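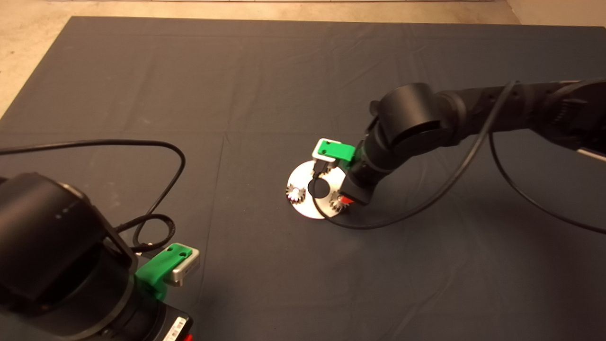 Paltari Opens Repair Workshop for Household Appliances in Lockwood

November, by Margaux Jacquet
Reading time: 2 minutes

LOCKWOOD. Paltari, the maker of kitchen and laundry appliances, opens this month its first public repair workshop, in the former post office of Lockwood. Customers can bring mixers, coffee grinders, fans and other small machines of any brand, and receive a written price before the work begins.

The workshop has 16 workbenches and a store of spare parts. Ten benches are used by the technicians of the company. The other six can be reserved by residents who wish to do the repair themselves, with the tools of the house and the advice of a technician.

"Many people come to us with a machine that has only one worn gear," says Benedikt Frerichs, head of service at Paltari. "The part is small and the price is small, but until now it was difficult to find. We want to change this."

Before the opening, Paltari made a trial in the town of Hallasis. During the trial the team received 529 appliances and could repair 325 of them. The most frequent faults were damaged cables, worn gears and blocked switches. Appliances that could not be repaired were taken apart, and the good pieces were kept for later use.

Spare parts are supplied by Nurov, which will keep older parts in production for the models most requested in the trial. A list of 200 parts is available at the counter and can also be sent by mail.

"We have learned that the customer wants to know two things, the price and the day," explains Armelle Lefèvre, manager of the workshop. "So we write both on the ticket. If we need more time, we call."

The workshop is open from 9 a.m. to 6 p.m., with a pause at noon. An evening course on the care of small motors will start in the new year, under the direction of Gwenaël Leblanc. The number of places is limited and registration is made at the counter.

Press contact: Léonie Boyer, Paltari Communications, Lockwood. Interviews and visits of the workshop are possible on request.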